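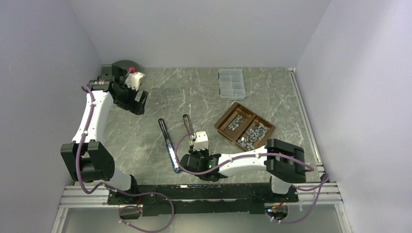

Nachiketa at Death's Door: a reading project
Flosstead College, World Stories and Practice, spring term

Our group picked the Katha Upanishad because one of us had heard the opening in a yoga class and couldn't stop talking about it. A boy watches his father give away old, worn-out cows as a holy offering, and he keeps asking, "And who will you give me to?" The father loses his temper and says, "I give you to Death." So the boy goes! He waits three nights at Death's house with no food, and when Death finally gets home he is so embarrassed at having been a bad host that he offers three wishes.

We loved this right away. We wanted to find out what people who had never met the story would make of it, and above all which wish they would pick as the most important one.

What we did

We read two English versions side by side and wrote our own short retelling, which takes 22 minutes to read aloud (the first draft was much longer, and all the cuts hurt). We read it at the Raptis Reading Room in Bumirdale and at the Lenell yoga studio, and handed out cards afterward. We got 148 cards back, which was far more than we had hoped for. 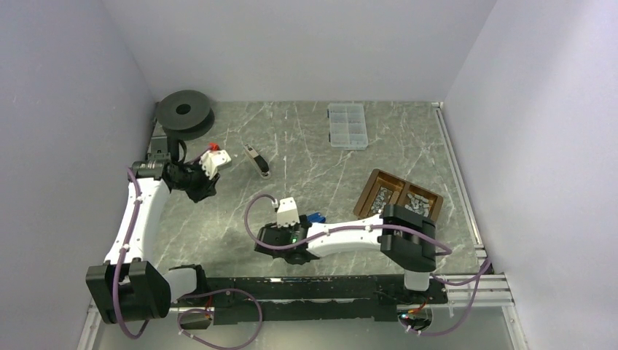
The card asked one thing: which of the three wishes would you have made, and why? The first is that his father will stop being angry and welcome him home. The second is to learn the fire ritual that leads to heaven. The third is to know what happens to a person after death, and Death tries hard to talk him out of that one with offers of gold, elephants and a very long life.

What we found

The first wish won easily. We had expected the third, as it takes up most of the text and gets nearly all the space in the commentaries we read. But people wrote about fathers, sisters, old roommates. One card just said "I would go home too." Only 37 people chose the third wish, and most of those came from the studio evening.

The chariot passage was the other big hit. The body is the chariot, the senses are the horses, the mind is the reins, and the intellect is the driver. People asked us to read it again at both places, so we did.

What we would change

We should have put the place on every card. Some from the April reading got mixed in with the rest and we had to sort them by pen color. We would also leave more time for talk at the end, and we want to try the Savitri story next, where it's a wife who argues with Death and does it brilliantly.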